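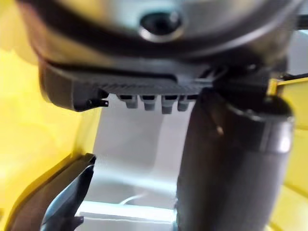
Section 4. Setting Up Loan Rules and Patron Notices

4.1 Before You Start

This section applies to all branches of the Abernathy Library District that are moving from the Undix circulation program to Drastine. It covers the branch calendar, patron groups, loan periods, holds, and notices. Fines and payments are covered in Section 5.

Loan rules must be entered by a person with a Branch Administrator account. Desk accounts can view the rules but cannot change them. If you do not have the correct account, send a request to Yolanda Begay, Circulation Systems, before the day of your changeover. Accounts are not created over the telephone.

Have the following at hand:

The branch hours form, signed by the branch manager
The list of closed days for the current year
A printed copy of your present Undix loan table
The reply address your branch uses for patron mail

Note: The Undix loan table prints in landscape only. Choose Reports, then Tables, then Loan Table (Full). The short form of the report leaves out renewal limits.

Caution: Do not enter loan rules while the overnight import is running. Rules saved during an import are held in a waiting list and may be applied in the wrong order. The word IMPORT appears at the top right of every Drastine page while the import is in progress.

4.2 Entering the Branch Calendar

Drastine uses the branch calendar to work out due dates. An item will not fall due on a day the branch is marked closed. For this reason the calendar must be completed before any loan period is entered.

1. Sign in and select Settings, then Branch, then Calendar.

2. Choose your branch from the list. Branches that share a building, such as Gumach Main and Gumach Children's, have separate calendars and must each be set up.

3. Enter the opening and closing time for each day of the week. Use the 24-hour form. For a day on which the branch does not open, leave both boxes blank and check Closed.

4. Select Add Closed Dates. Enter each holiday or staff training day from your list. A run of closed days may be entered as a single range.

5. Select Save, then Preview. Compare the preview with the branch hours form.

6. Select Publish. The calendar has no effect until it has been published.

If the branch closes without warning, as in bad weather, add the day as an Emergency Closing. Drastine will move all due dates that fall on that day to the next open day and will hold back overdue notices until then. Do not enter an emergency closing as a holiday. Holidays repeat each year unless the repeat box is cleared, and a snow day entered in this way will come back the following February.

4.3 Patron Groups

Every library card belongs to one patron group. The groups are the same at all branches and may not be added to or renamed at branch level. They are:

Adult
Teen
Child
Educator
Homebound
Visitor
Staff

Undix allowed each branch to keep its own group codes. These codes are matched to the Drastine groups during the import. Cards with a code that could not be matched are placed in Visitor, which has the shortest loan period and does not allow holds. In the trial import for the Gumach branches, 1,104 cards were placed in Visitor for this reason, most of them with an old summer reading code.

To review cards at your branch:

1. Select Patrons, then Reports, then Unmatched Codes.

2. Sort the list by Old Code.

3. Check the box beside the first card in a set, hold the Shift key, and check the last. All cards between the two are selected.

4. Select Move to Group and choose the correct group.

5. Enter your initials in the Reason box. The change will not save if this box is empty.
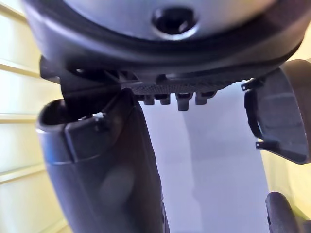 6. Run the report again to confirm that the cards you moved are gone from the list.

Cards that remain on the list after your review should be left in Visitor. The patron can be moved to the proper group at the desk on the next visit, when proof of address can be checked.

Note: Moving a card from Child to Teen or from Teen to Adult does not change the guardian record. The guardian's name stays on the account until it is removed by hand under Patrons, then Linked Accounts.

4.4 Loan Periods and Renewals

A loan rule has three parts: the patron group, the item type, and the branch that owns the item. Drastine reads the rules from top to bottom and uses the first one that fits. A general rule placed above a special rule will prevent the special rule from ever being used.

1. Select Settings, then Circulation, then Loan Rules.

2. Select Copy District Rules. The standard rules appear in gray. Gray rules cannot be edited.

3. To add a branch rule, select New Rule. Choose the patron group, the item type, and your branch.

4. Enter the loan period in days. Do not enter weeks. An entry of 3 will be read as three days.

5. Enter the number of renewals allowed. Enter 0 if the item may not be renewed. A blank box is read as no limit.

6. Use the arrows at the left of the row to move the new rule above the gray rules.

7. Select Save.

8. Repeat for each branch rule. Select Publish when all rules have been entered.

A branch may keep no more than 20 branch rules. If your Undix table has more than this, look for rows that repeat the district rule and leave them out. Rows for item types that are no longer lent, such as videocassettes, should also be left out.

Caution: Publishing a new rule does not change the due date of any item already checked out. To avoid disputes at the desk, do not promise patrons a longer loan on items borrowed before the changeover.

Homebound patrons. The district rule for this group gives a loan period that matches the delivery route. Branches should not shorten it. If your delivery schedule differs from the district schedule, write to Circulation Systems and a rule will be added for you.

Reference and local history items. These are marked as in-library use and do not need a loan rule. An attempt to check one out will bring up a message at the desk. Staff may override the message only with the approval of the branch manager.

4.5 Holds

The hold shelf period is the number of open days an item is kept for a patron after the notice has been sent. Closed days are not counted. The period is set once for each branch.

1. Select Settings, then Circulation, then Holds.

2. Enter the hold shelf period.

3. Under Pickup Points, check each desk at which patrons may collect items. The drive-up window is listed as a separate desk.

4. Under Shelf Order, choose Last Name or Slip Number. Branches whose hold shelf can be reached by the public must choose Slip Number, in keeping with the district privacy policy.

5. Select Save.

Open holds are brought over from Undix in the order in which they were placed. Holds that were suspended by the patron are brought over as suspended and keep their place in line. Holds on items that are missing or withdrawn are not brought over. A list of these is sent to each branch manager on the morning after the import – please contact the patrons on it within the first week. 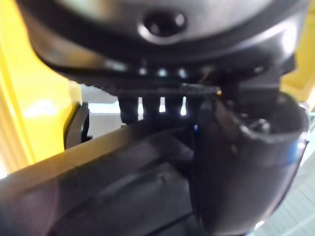

4.6 Patron Notices

Drastine sends four kinds of notice: hold ready, due soon, overdue, and billed. Each may go by email, text message, or printed letter, according to the choice on the patron's account. Where no choice has been made, the notice is sent by email, or by letter if there is no email address on file.

1. Select Settings, then Notices.

2. Enter the branch reply address. This must be an address that is read daily. Personal staff addresses are not permitted.

3. Open each notice in turn and check the branch name, telephone number, and hours. These are filled in from the branch record. If any are wrong, correct the branch record and not the notice.

4. Add a branch message if you wish. The limit is two lines. Text messages do not carry the branch message.

5. Select Send Test and enter your own work address.

6. When the test notice has arrived and been checked, set the notice to Active.

Notices are sent once each evening. Any change made after the evening run has begun will take effect the next day.

Caution: Leave the billed notice set to Inactive until Section 5 has been completed. Bills sent before the payment settings are in place carry no balance and cannot be recalled.

4.7 Final Check

Use the test card supplied with your changeover packet. Check out one book, one DVD, and one magazine, and compare each due date with the published rules. Renew the book until the system refuses. Place a hold from the public catalog and check that the slip prints at the correct desk. Check in all items and clear the test card before the branch opens.

If a due date is wrong, look first at the order of the rules, then at the calendar. If the cause cannot be found, print the rule page and send it to Circulation Systems with the item barcode. Do not delete and re-enter the full set of rules.

Section revised 26 Feb 2025. Replaces all earlier copies of Section 4.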